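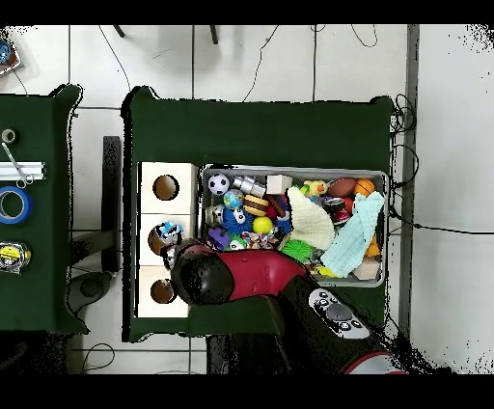

My project was about how families decide which toys to keep and which to give away, and I picked it because my own closet is a disaster. I asked 24 households on the Terkance side of town to keep a toy diary for me. I figured storage would hardly matter. Wrong! A packed bin like the gray metal one, with a soccer ball jammed in next to a little wooden block, is pretty much what most parents told me they had at home (usually two or three of them). Stuff goes in on top and the bottom layer just sits there until somebody moves house.

By the end I had 1,334 diary entries, which I typed up myself over two very long weekends. My advisor, Maxine Ruddock, wanted me to split them by age of kid, so I did, and I'm glad -- the under-fives hardly ever asked for a toy back once it was gone. The eight-year-olds remembered everything.

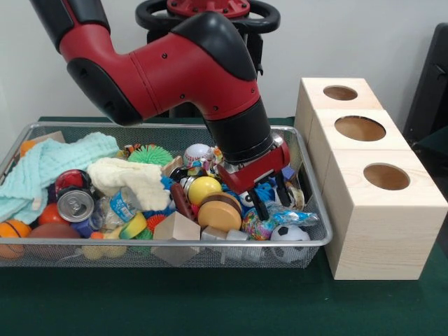
The parents were a different story. They hung on to things way longer than the kids did, mostly gifts from grandparents, and 400 of the entries were some version of "she doesn't play with it but I can't." I had no column for that in my spreadsheet, so I added one called "mine really."

If I did it over I'd start in August, before school, when people are cleaning out rooms anyway. I'd also make the diary shorter. One dad in Mirance quit after four days and I don't blame him, it was six pages long.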